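Section 4 -- Putting in the refrigerator water filter

Clurner 251 cartridge, twist-in type. For the Ircombe unit only, tall model. If yours has the filter down in the kick plate go to section 5, different procedure.

Notes rev. 1 Jul 2019. Replaces the older sheet, throw that one out.

Before you start

New cartridge, still in the wrap. Check the number on the end cap, has to say 251. The 63 looks the same and will go in halfway and then jam.
Towel, old one.
A pitcher or pot, for flushing. Bigger is better.
Two hands. Ten minutes, more if the old filter is stuck.

CAUTION: Do not use the filter on water you don't know is safe. It does taste and smell, some sediment. It does not kill anything.

CAUTION: Turn off the ice maker first. Otherwise it may call for water while the housing is open.

Taking the old one out

1. Ice maker off. Lift the wire arm until it clicks, or slide the switch on the newer ones.

2. Clear the top shelf. Milk, jars, all of it. You need the elbow room.

3. Towel on the shelf, under the housing.

4. Find the cover, upper right corner inside. Press the front edge and let it drop. It hangs on two hinges, don't pull it off.

5. Grip the cartridge and turn left, a quarter turn. It will be stiff. Pull straight down. A few spoonfuls of water will come out, normal.

6. If it won't turn -- dry your hands, try a rubber jar gripper. No pliers. Pliers crack the head and the head is the expensive part.

Note: water supply can stay on for this. The head has its own shutoff that closes when the cartridge comes out. If water keeps running after a minute, the shutoff is bad. Close the valve behind the unit and call Helmi Vainio in parts. 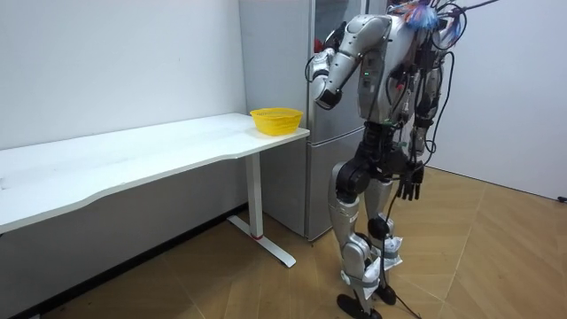
How often does the cartridge need to be changed?

Every six months in a normal household, sooner if the water slows down or starts to taste like the pipe again. Hard water areas, figure on four. The light on the door only counts days so don't go by that alone.

Putting the new one in

7. Unwrap. Pull the red cap off the top and keep it, handy if you ever have to take a wet cartridge out.

8. Look at the two rubber rings. Both should be sitting flat in thier grooves. Wet them with a little tap water. No grease, no cooking oil.

9. Line up the arrow on the cartridge with the open-lock mark on the head. Push up, firm, then turn right until it stops. You should feel a click near the end. No click, take it out and start over.

10. Close the cover. If it won't shut the cartridge isn't all the way around. Do not force the cover.

Flushing

11. Run water from the dispenser into the pitcher. Five seconds on, five off, until you've filled 2 gallons. It will spit and cough at first, that's air. Gray water is carbon dust from the new filter, harmless, dump it on the plants.

12. Check for drips at the housing. Feel with a dry finger, up around the head. Check again next morning.

13. Ice maker back on. Throw away the first two bins of ice.

14. Reset the light. Hold the Filter button until it goes from red to green. If it goes back to red when you let go, you let go too early.

15. Write the date on the cartridge with a marker. Put the next one on the calender while you're at it.

If something's wrong

Slow water after the change -- cartridge not fully turned, or air still in the line. Flush another gallon.
No water at all -- red cap still on. Happens a lot.
Drip at the head -- ring pinched or missing. Look up inside, the old ring sometimes stays behind.
Cloudy glass that clears from the bottom up -- air. Wait a day or two.
Small or hollow ice cubes -- low pressure, see section 7.

NOTE: Leaving the house for more than a couple of weeks? Ice maker off, cartridge out, bypass plug in. The plug is the short white one in the parts bag, goes in same way as the cartridge. Flush again when you get back.

Spare cartridges and rings: ask for Helmi or Vilho Lehtinen at the parts counter, have the model number off the sticker inside the door ready.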